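Mezzanine office too warm in the afternoon, AC is not enough?
Jurnum Community > Home and Office

Posted by hattar_lo
We rent a two-level office with tall windows. Upstairs becomes very warm after 2 in the afternoon. The wall unit is a Morner and I cleaned its filter already. Should I put film on the glass, or buy a second unit?

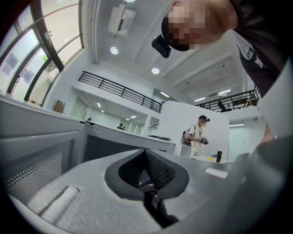
2 replies

pellam50
Film first. I used Avico film on my windows and it helped, but please measure the curved parts carefully. Warm air goes up, so your mezzanine gets all of it. Try also a small fan near the railing, blowing down to the lower level.

mirek_t
buy blinds

hattar_lo
Thank you both. I will ask the owner of the building if film is allowed.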